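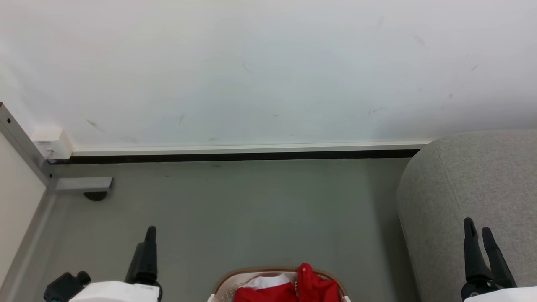
Unit 6 handout. Walls, baseboards, floor edges. Read before the practical, bring it with you, pencil not pen.

Where we got to last time: floors first or walls first? Walls first. Dust and drips go down. If you do the floor and then the wall you do the floor twice. Same with baseboards, top edge before face, face before floor.

1. Scuffs: sort them before you touch them

Three kinds for this course, there are more.
Transfer: something left its own color on the paint (shoe, chair back, bag). Sits on top. Mostly comes off.
Burnish: paint has been rubbed shiny. Nothing to remove. Scrubbing makes it bigger.
Scratch: paint is broken. Goes on the repair sheet, leave it alone.

Test is fingertip, then flashlight held flat to the wall. Feel an edge = scratch. Shiny from the side only = burnish. Neither = treat as transfer and start dry.

The wall in the first photo is matte white with faint gray streaks, incl. a diagonal one on the left above the baseboard. You can't sort these from a photo so don't try, put "unsorted" on the sheet. Half of last term's group wrote "scratch" and lost the mark.

2. Order of work on matte paint

Dry microfiber, light, one direction.
Then damp cloth, plain water, wrung out hard. Wait for it to dry before you judge it, matte always looks worse wet.
Then a drop of dish soap in the water. Rinse cloth after.
Melamine sponge last and only with permission. It is a fine abrasive. On matte it leaves a burnish of its own, see above.
Stop when the mark stops getting lighter. Stopping is a skill, it's on the marking grid.

Products in the cupboard are Cledia (neutral, ok on walls at the weak mix) and Ornow (degreaser, kitchens only, never matte paint). Check the lable every time, the bottles are the same shape.

3. Baseboards

Two-part baseboard like ours, white strip on top and a dark one under it. Treat as two jobs. The white strip shows finger marks and the dark one shows dust and lint. Separate cloths or at least separate sides of the cloth.
Work out of the corner, never into it. Corner gets a dry soft brush first or you end up with gray paste.

4. Things standing in the way

Metal legs and foot bars: lift, don't drag. Dragging is how floors get marked. If it won't lift on your own, clean round it and write it down.
Round feet: wipe the foot too, then the floor right beside it.
Small boxes on the wall, low down: treat every one as live. Dry cloth only, no spray anywhere near, spray goes on the cloth.
Upholstery up against the wall: pull it out a hand's width before any damp work. Wet fabric against paint is a stain by the next mornng.

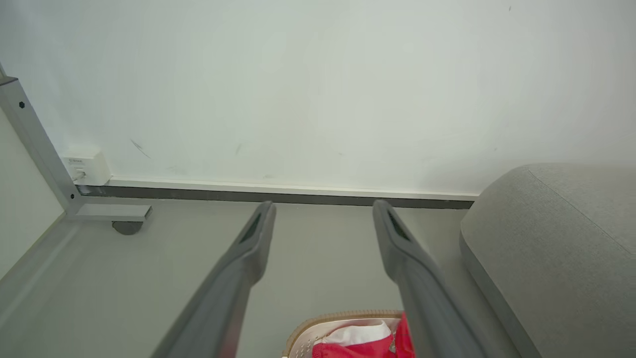
Nest Gronow would go further on that last point and pull soft seating out before the dry work as well, on the grounds that dust brushed off a baseboard goes straight into the fabric and you only find it in daylight. Fair. Do it that way if there's room to move.

5. Record sheet

One line per wall. Room 165, then wall letter, then mark, sort, what you tried, where you stopped. "Cleaned" on its own is not an entry.
Time allowed 20 minutes per wall including the sheet.

For next time: read the section on floor finishes, and bring a clean cloth of your own. Spare sheets in the tray by the door.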